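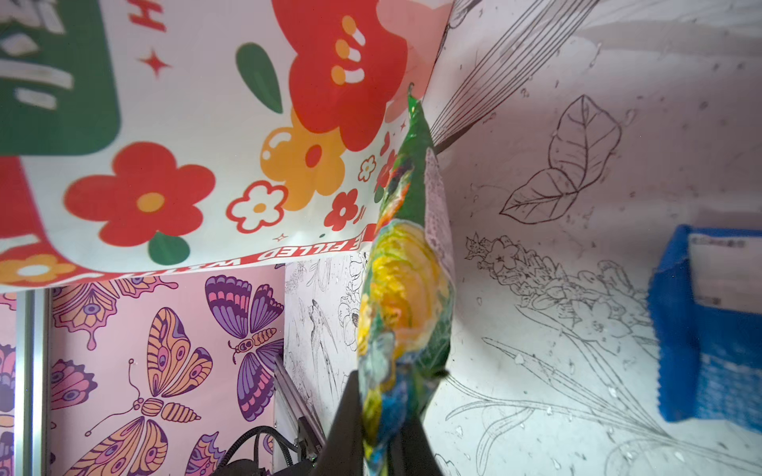

Fil du soir, un peu long. On a rangé l'épicerie de l'association et je note tout ici pour ceux qui reprendront après nous. 1/17

Point de départ : les sachets. Chips, biscuits salés, mélanges apéro. Ils étaient dans des cartons au sol depuis avril et on les écrasait en cherchant ceux du fond. 2/17

Un sachet de ce genre, c'est surtout de l'air. Ça prend toute la place, ça ne s'empile pas, et ça glisse dès qu'on en pose trois l'un sur l'autre. Les conserves à côté, c'est un plaisir. 3/17

Premier essai : tout à plat sur une étagère. Mauvaise idée. Au bout de deux jours, ceux du dessous étaient en miettes et on ne lisait plus aucune date. 4/17

Deuxième essai : debout dans des bacs, soudure vers le haut, comme des dossiers suspendus. C'est ce qu'on a gardé. On attrape le sachet par le bord, on le tire, les autres restent en place. 5/17

Les bacs viennent de chez Heinonen, le modèle ajouré de 23 cm de haut. Plus haut, on ne voit plus les couleurs. Plus bas, les grands sachets basculent vers l'avant. 6/17

On a acheté 6 bacs. Il en faudrait deux de plus pour les formats familiaux, qui sont pour l'instant dans un carton à bananes. Ça tient, mais le fond commence à céder. 7/17

Classement : par date, pas par marque. On avait commencé par marque et c'était joli, sauf qu'on a retrouvé onze paquets périmés derrière les neufs. Depuis, date la plus proche devant, toujours. 8/17

Pour la date, on ne compte plus sur l'impression du fabricant. Sur un emballage brillant et froissé, c'est illisible une fois sur deux. Une pastille de papier collée sur la soudure, mois et année au feutre. 9/17

Les pastilles Pustik tiennent bien. Celles de Raltus se décollent sur le plastique au bout d'une semaine, je les ai gardées pour les bocaux. 10/17

Le coin décoré maintenant. Il y a une bâche en tissu imprimé avec de grosses fleurs rouges et jaunes sur fond crème, et un mur blanc couvert de dessins au trait, dont deux grandes feuilles avec leurs nervures. On n'y touche pas. Aucun meuble devant les dessins. 11/17

On m'a demandé de fixer une barre à pinces sur ce mur pour suspendre les sachets. C'est non pour les trous. Si quelqu'un trouve un portant léger sur pieds, à moins de 100 euros, je veux bien en reparler. 12/17

Pour le tissu : lavage à froid, pas de sèche-linge, repassage sur l'envers. Le rouge est la couleur qui m'inquiète le plus. Si vous le décrochez, roulez-le – ne le pliez pas, les plis restent marqués pendant des mois. 13/17

Inventaire de fin de rangement : 127 sachets, tous formats confondus. On pensait en avoir la moitié. Pas de nouvelle commande avant d'être descendus nettement en dessous, même si Brevura relance avec une promo. 14/17

Les sachets percés ou regonflés bizarrement partent directement à la poubelle. On ne les goûte pas pour vérifier, on ne les met pas de côté « pour voir ». Ceux qui sont seulement cabossés vont dans le bac du bas, à donner en premier. 15/17

Autre chose à savoir : pas de soleil direct. L'étagère près de la vitre ne sert plus que pour les sacs en papier et les rouleaux de ticket. Les chips qui ont passé l'été là avaient un goût de vieille huile. 16/17

Reste à faire : les étiquettes des bacs, les deux bacs manquants, et le carton de sauces que personne n'a encore ouvert. Si vous passez avant moi, le feutre est dans le tiroir de la caisse, à gauche. 17/17

Ajout, on me pose la question en réponse : oui, les bacs se lavent à l'eau chaude, on les vide un par un et on les remet bien secs. Et non, on ne prend pas de sachets déjà ouverts, même fermés avec une pince.

Ce site utilise des cookies pour mesurer l'audience et améliorer votre navigation. Accepter tout – Refuser – Paramétrer mes choix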